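Husix Controls Forum > Perception and Planning
Thread: Pose drift after regrasp, Jikov planner

Abena Eshun
Our group has observed that the Jikov planner retains the pre-grasp pose of a part after the jaws close. Over 75 logged runs, the insertion target was offset in 9. We request guidance on the preferred correction.

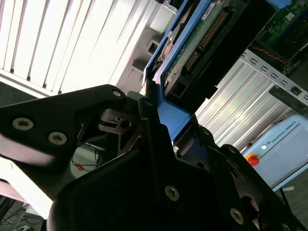
Elibariki Mutiso
The planner treats a held part as rigid with the tool from the moment of closure. I recommend a second pose estimate before any approach move. With a drive caddy held upright, the blue side rails offer long, straight edges that the estimator can fit, and the row of gold pins should be masked out of the depth data.

Adhiambo Koech
I must disagree. A second estimate adds delay to each cycle and conceals a calibration fault. The hand-eye transform should be verified first — see node 963 in the Hoko log viewer.

Abena Eshun
Calibration was verified in January. The offset remains.

Nadège Picard
The same question arises with panel fixtures, where the slot housing hides part of the object from the wrist view.

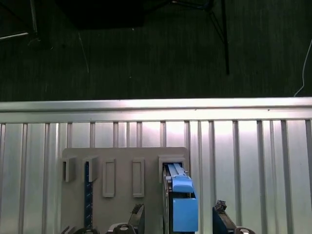
Wrist view, light blue part in the slot housing at the right of the panel.

Adhiambo Koech
In that case a force-guided search is the proper remedy. I maintain my objection to a second estimate.

Peninah Lukumay
Both methods are supported in Javier 2. Please attach the planner configuration so that the defaults may be compared.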